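August 5, 2023

Workshop notebook, back bench and yellow shelves

Came in early to have the place to myself for a bit, with the good intention of finishing the Giltatum write-up, and of course ended up sorting shelves instead. I don't regret it. The write-up will still be there after lunch and the shelves have been bothering me since March, when we moved everything across from the old room in a hurry and told ourselves we'd put it right the following week.

So, for whoever reads this next (hello Nii, I expect it's you), the silver housings now live on the upper tier of the yellow shelving. They sit straight on the shelf, flange down, with a bit of space between neighbours so you can get your fingers around the body and lift without dragging. Please do lift! The flanges have those little tabs and notches around the rim and I'd hate to see them knocked about for the sake of saving ten seconds. The rounded lip on that shelf is a nice thing to rest your wrist on while you get a proper grip, though I wouldn't trust it to stop anything that had decided to roll.
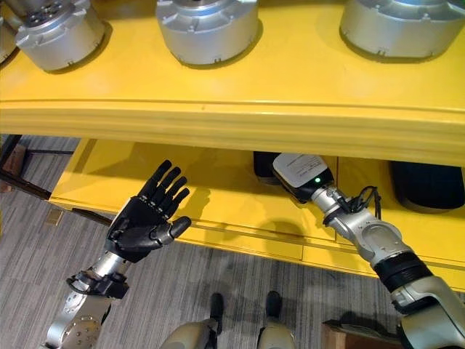
I had a long think about whether to sort by size or by job, and went back and forth on it over a cup of tea. By size looks tidier. By job is how we go looking for things, though, and I can't remember the last time I walked over there wanting "a big one". In the end I've gone by job, Ankrah parts first and then the Sisen ones, and if that turns out to be a nuisance we can swap it back in half an hour. Nii Darko's opinion was sought by phone and he said he'd go along with anything as long as it had labels. Fair enough. Labels to follow, once I find the tape that doesn't curl up at the corners.

The lower tier is for things in black plastic and foam, and for anything soft that we use as packing or padding. It's set back under the overhang and it's a bit gloomy in there, so small dark bits do tend to vanish. I lost a spacer block in there for most of the morning and found it by feel. A clip-on lamp would be a kindness. I've added it to the order list under the masking tape, along with a second box of the M4 washers, which we seem to eat.

Fasteners next. I went through the mixed jar, which I had been putting off, and made 72 good ones out of it before my patience gave out. The rest are either burred or a thread I don't recognise, possibly from the Udar job, and they've gone into an envelope with a question mark on it. If nobody claims them by the end of the month I'll take them to the metal recycling with the offcuts. The jar itself has been washed and is back by the vice.
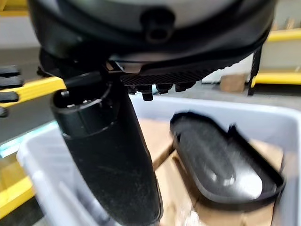

About bins. We have drifted into using the white plastic ones for everything, finished parts and rubbish and the odd jumper, and I'd like us to drift back. From today a white bin means parts waiting for someone to look at them. If you put something in, put a scrap of paper in with it saying what you think is wrong and your initials, however rough. I wiped a couple of bins down this morning with warm water and a drop of dish soap, and they came up well. Solvent clouds the plastic, so go easy there. The colour doesn't matter much, but it is pleasant being able to tell from the side whether there's anything in one.

While I was at it I wrote down the cleaning routine we've more or less settled on for black tube and moulded pieces, as I get asked. Dry brush first, then a damp cloth, then leave it alone for 30 minutes before deciding whether a mark is a scratch or only dust. Most of mine were dust in the end. Scuffs you can't feel with a fingernail we leave as they are. Threads and sockets get the small brush, never the air line, because it only drives the grit further in.

Still to do:
labels, both tiers
lamp for the lower shelf
ask Nii where the torque driver went
move the Ankrah drawings out of the fasteners drawer
Giltatum write-up (yes, I know)

Kettle needs descaling too, there were flakes in my second cup.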